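What the bathroom robot taught me about spray bottles

Hi all, it's my turn to fill this slot, and I promised Lovely I'd write up the sprayer trouble before everyone's version of it drifts too far apart. So here goes!

For those who only see us at the coffee machine: our little group at Prisley is trying to teach an arm to clean a washroom. It learns from recordings of people doing the same chores by hand, with a camera on their heads, and then it has a go in the mock-up at the back of the Gondon building. It's decent at wiping. It's pretty good at putting a cloth down where you'd want a cloth to be. In May we let it start using a spray bottle, and that's where my story begins.

The job was simple enough. Pick up the bottle, give the basin two squirts, put the bottle down, wipe. We'd been running it all morning with plain water (thank goodness, and more on that in a minute) and I was at the desk with Byung-chul, half watching, half arguing about lunch. Then he said, "Is it still spraying?" and it was. It had gone right past the basin and was misting the wall, the mirror and then, very thoroughly, the light switch. I hit the stop. The arm froze like it's supposed to, with the trigger still squeezed, which at least is better than dropping it.

When we pulled the log it showed 10 trigger pulls where there should have been two. I'd honestly have guessed three or four, so that tells you how sharp I was before lunch.

Dong-hyun spent the afternoon on it and found two things. The first was boring: a finger sensor had gone flaky, and the controller kept deciding that the squeeze hadn't happened, so it squeezed again. Each time it did, the bottle twisted a little in the grip, and the nozzle crept up and to the left. Nothing in our software was checking where the nozzle pointed. We were tracking the bottle, we were tracking the hand, and the end that the liquid comes out of was anybody's guess.

The second thing was the one that bugged me. The arm was also a bit too happy to spray at the wall in the first place, and that came from us. We went back through 121 of the hand-cleaning recordings, and in a good number of them the person has the bottle up above the back of the basin with the head tipped upward. People do that all the time. You hold it up there while you're sorting out your cloth, and you wouldn't dream of pulling the trigger, since you know there's an outlet on the wall. The arm doesn't know that. It learned "bottle goes up here" and "trigger gets pulled" as two neighbors, and with a bad sensor it put them together.

Jin-sol and I sat down with the recordings for most of an afternoon and had a good long argument over which ones to keep. I wanted to throw out anything where the nozzle was above the rim. Jin-sol said we'd lose half the useful cloth handling if we did that, and she was right, so they stay in, but tagged. Take this one, which I must have watched more than any other:

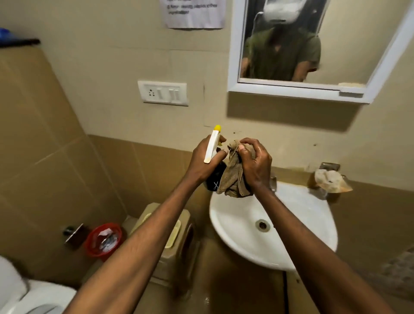

Bottle up, cloth in the other hand, socket and switches on the wall behind.

You can see why I kept going back to it. For a person it's a perfectly ordinary way to stand at a basin. For an arm with a sticky trigger, I'd want that sprayer head pointed just about anywhere else.

So, what's changed. There's now a hard limit of three pulls per pickup, and after that the arm sets the bottle down and waits for one of us. The nozzle direction gets checked before every pull. Anything electrical in the mock-up has a keep-out zone drawn around it, and the trigger is locked while the nozzle faces one. Dong-hyun swapped the finger sensor and put a spare in the Hallby drawer (second one down, please don't borrow it for the demo cart). And it's water only until further notice. I know some of you were keen to move on to the real cleaner, and I was too, but I'd like a nice dull few weeks first.

Bit-na has asked that all of us who record at home or on site look for outlets and switches near the sink before starting, and write them down on the sheet. That goes for me as well - I've skipped that box more than once. If you're spraying by hand, spray onto the cloth when you're close to a socket. Same rule as in your own bathroom.

The switch in the mock-up was on a dead circuit, so there was no shock and no damage, just a soggy wall and a slightly red-faced me. We've still logged it as a proper incident, and the write-up is in the Güler folder if you want the plots. Questions to me or Dong-hyun. Lovely has the next slot and says hers will have fewer puddles in it.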